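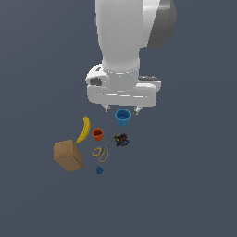
Jairo Bedoya wrote that he gets the same abort on his machine, so it isn't your install. Gilau stops at "no valid pregrasp" before any trajectory goes out to the controller. Can you attach the planner log and say which Cuervo build you have?

Reply from reporter
Log attached. Cuervo is build 7, Curlow scene file is the stock clutter one, nothing edited. Target is the brown block on the left of the group. The planner samples 2,500 grasps and keeps none. If I switch the target to the blue cup it keeps some 11 and the plan goes through. I have tried other seeds and the result is the same.

Also tried:
- collision padding down to zero, no change
- scissors removed from the collision list, no change
- restarted Curlow between runs, no change

The elbow bent out to the left with the hand down beside the block is a pose I set by hand with the joint sliders. Gilau reports it as in collision. I don't think it should be. 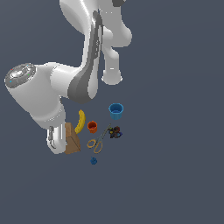 Could be the object poses and have nothing to do with the arm, one commenter said, and asked for a dump of the collision world next to the simulator's own poses. The viewer draws from the simulator. Gilau checks against whatever Cuervo last published.

Reply from reporter
Dumped both. Seven objects in each. Six agree. The block is larger in the Cuervo copy and stretches under the banana. That would explain why every grasp on it fails.

Then I moved the hand over the group with the fingers open and let Cuervo update from the overhead camera only. With that one source the block comes back at the correct size and the planner keeps grasps on it. 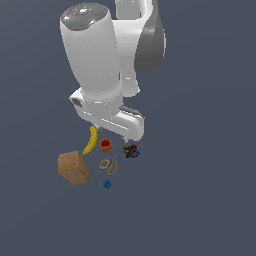
Render: Curlow viewer, Dallport test bench

So the overhead estimate is fine. The bad one comes in when the close camera is turned on. It looks across the block from low down, and the front face takes up a lot of the view. The banana sits right above the top edge from there, and the scissor blades run behind the corner. Cuervo fits one box to all of the points it assigns to the block. I think it is picking up banana points along that edge.

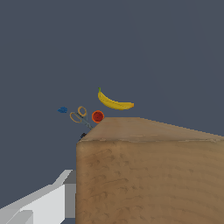 Component: Perception / Segmentation

Jairo Bedoya, 10 Dec 2018
Confirmed. The edge filter is skipped when a mask touches the image border, and this one does, at the bottom and on the right. The box fit then takes in points from the next object. Patch is on the Cuervo branch. Until it is merged, set close_view_fusion to off in the scene config and replan.

Reply from reporter
Patch applied. Block size matches in both dumps with both cameras on. The slider pose no longer reports a collision. Please leave this open until I have rerun the other stock scenes.

Status: Fix pending merge
Target: Cuervo build 11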